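Plating a single item off-center on a square plate

Plating practice sheet 3, by Rafia Durrani
Updated in September

This exercise covers the placement of one long item on a square plate. It is the first placement exercise in the Batari table-setting course and needs no sauce, garnish or second item. Allow 17 minutes for a full run, including setup and the written notes at the end. Start with the plate and the cucumber apart on a bare white tabletop.

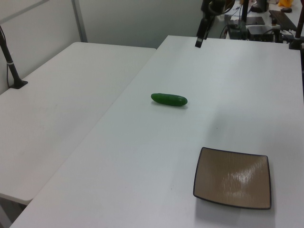
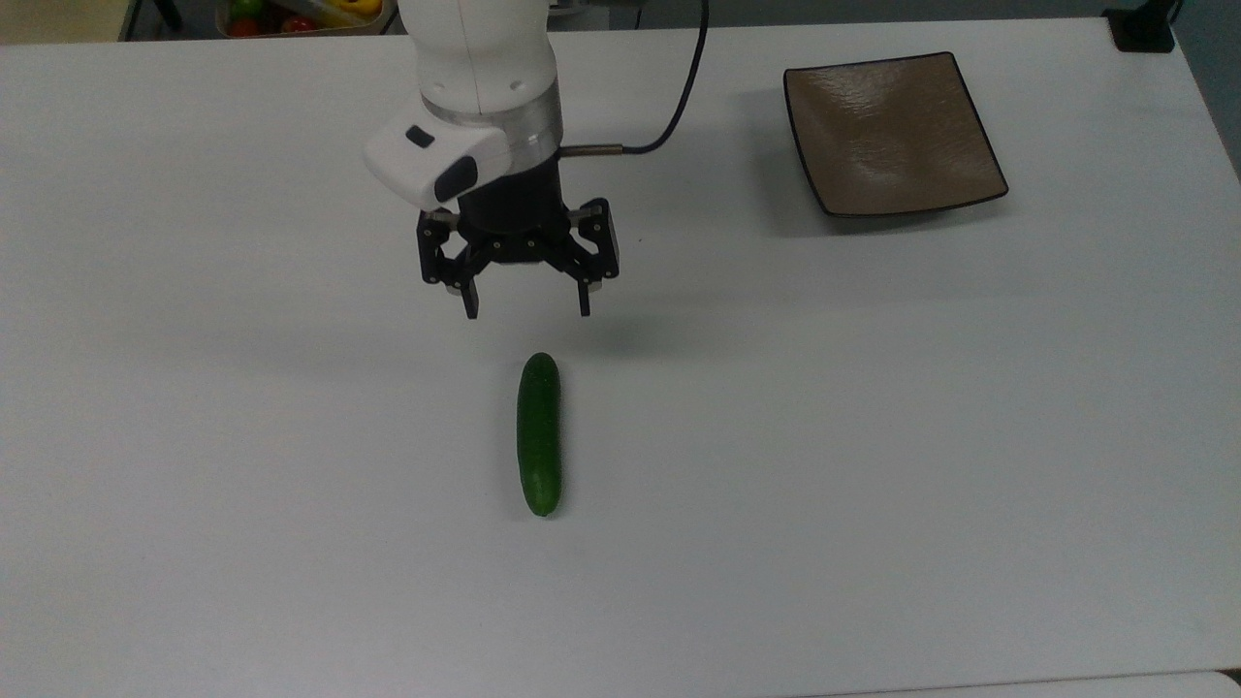
What you need

One shallow square plate with a visible rim. A brown or tan plate is easier to judge than a white one, as the rim stays distinct from the tabletop.
One small cucumber, or a replica of similar size. Replicas keep their shape between sessions and are preferred for repeated practice.
A flat, light-colored table without a cloth.
A ruler marked in millimeters.
A soft, lint-free towel.
A sheet of paper and a pencil.

Preparing the surface

1. Wipe the table and let it dry. Crumbs under a plate will make it rock.
2. Turn off any single strong lamp. A shallow plate with a smooth interior picks up glare, and a bright streak can be mistaken for the visual center of the plate. Overhead light from more than one source works best.
3. If you are working across two tables pushed together, keep the plate and the item on the same one. Do not set the plate over the seam.
4. Polish the inside of the plate with the towel. Hold it by the rim from this point on.

Setting the plate

5. Put the plate down with one side parallel to the edge of the table nearest the diner. Measure from the table edge to both near corners. The two readings should match.
6. Leave at least 189 mm between the plate and the resting position of the item. Less than that and there is a tendency to slide the item across instead of lifting it.
7. Measure the inside of the plate from rim to rim and write the figure down. Do not include the rim. On plates with flared sides, measure only the flat part of the base.

Finding the line

8. Divide the inside width by three. Mark the result on the paper, not on the plate.
9. Hold the ruler over the plate at one third of the width from the left side. This is the placement line. The long axis of the cucumber will cross it at an angle.
10. Choose the angle before picking anything up. For a first run use 45 degrees, corner to corner. Shallower angles are harder to repeat by eye.

Placing the item

11. Pick up the cucumber at its midpoint, across the short dimension. Gripping near one end makes the other end drop and touch down early.
12. Lift it clear of the rim before moving sideways. Twice the height of the rim is enough.
13. Rotate to the chosen angle while the item is above the table – do not rotate it once it is over the plate.
14. Lower it straight down until the full length is in contact, then release. Open the grip evenly on both sides. An uneven release rolls the item toward the slower side.
15. Do not correct by nudging. If the placement is off, lift the item, return it to the table and repeat from step 11. Nudging leaves marks on a polished surface and teaches nothing about the release.

Checking

Look straight down at the plate and measure from each end of the item to the nearest rim. For a 45-degree placement on the one-third line, the midpoint should fall within 8 mm of the line. Record both end distances and the error at the midpoint.

Common faults

Item rolls after release. The plate base may be slightly curved. Test it by laying a pencil on the base. If the pencil rolls, use the Litavari plate or another with a flat base.

Angle drifts between runs. The plate has usually moved. Repeat step 5.

Both ends too close to the rim. The item is too long for the plate. It should be no more than two thirds of the inside width.

Once five consecutive runs are within tolerance, go on to sheet 4, which adds a second item. Ekaette Mohammed's notes on spacing are attached to that sheet and should be read first.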